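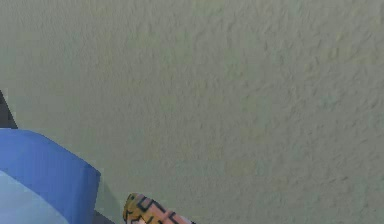
Close to a wall in the Tamard room set. Rendered view.

Tamard Room Set for Talebi Simulator
Supplied by Multier
Item 167 - download licence, 2 seats
Page changed Nov 16, 2024

Tamard is a set of furnished rooms for testing a household robot in simulation before the program is moved to the real machine. It works with the Talebi simulator and is delivered with arm and gripper models, furniture, small objects and camera positions.

Please read the fault notice below before you use release 151. It concerns all customers who send recorded motions from the simulator to a real arm.

Fault notice, release 151

In May a customer, Lotwood, reported that their arm pushed against a table top and did not stop. The same motion had passed the collision check in Tamard. Their arm stopped only when an operator pressed the emergency button. No person was hurt, but a wrist joint was damaged and had to be changed.

We repeated the motion in our own office and found the error in our collision check. When the gripper is near a surface and the target position is changed during the motion, the check continues to use the old target. The program then reports a free path although the new path goes into the table, the wall or a cabinet door.

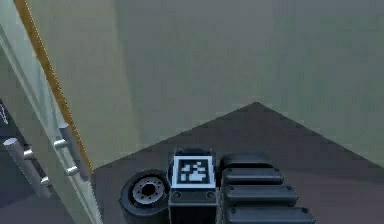
Gripper model with the marker on its upper face. The door with the bar handles is at the left.

The fault is easiest to produce at doors with handles. The gripper has to come close to the panel, and the target is often corrected in the last part of the motion. In our tests we ran 100 door approaches with a changed target, and in every one the check gave the old result. Approaches with a fixed target were not affected.

Dining tables need the same care. Chairs are pushed near to the table legs and the arm has little free space between them, so many users correct the target by hand.
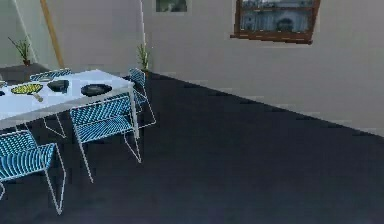
For this kind of room we ask you to plan each motion again from the start after any change of target. It takes more time, but the check is then made with the correct values. You can also turn off "Keep last target" in the arm settings. It is turned on when you install release 151.

What you should do

Install release 152 from your customer page. Your rooms and saved objects stay as they are.
Delete the saved check results from release 151 and run the checks again.
Do not send a motion to a real arm if it was checked only with release 151.
Make the first run on the real arm at low speed, with one person at the emergency button.

New display option

Release 152 can show the target pose in a lighter colour together with the arm. If the two do not lie over each other, look at the values in the side panel before you continue. 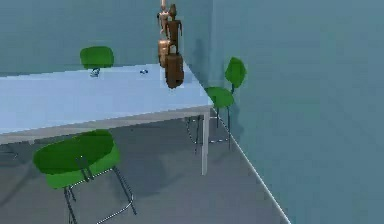
Arm at the end of the table, with a paler copy overlapping it.

The display is a help for the eye only - it does not replace the collision check and it does not stop the arm.

Licence and support

Release 152 is free for all holders of item 167. If your arm had a contact that the check did not report, please send us the motion file and the log of the arm controller. Write "Tamard contact" in the subject line. We need both files to compare the times.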